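Shape Sorter Insertion: Planner Report, Group 4

Our part of the Hasier project was the planning software. Ryota Arai wrote the grasp code and I wrote the insertion planner.

The first version went straight down over the hole and jammed on small angle errors. We added a spiral search with a force limit. In 50 trials with the star block, the old planner failed 13 times and the new one failed two.
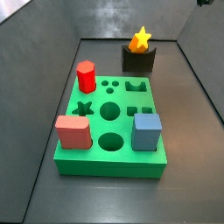

The star starts each trial tilted in the black holder, so the planner has to turn it upright before it moves over the board. Most of the planning time goes into that turn. We still want to cache those paths.

Filed under: Student Projects, Motion Planning

Comments
Renji Tanabe: What force limit did you use?
Fereshteh Sadeghi: Is the spiral step fixed?

Related
Hand-Eye Calibration Notes
Greltudero Simulator Setup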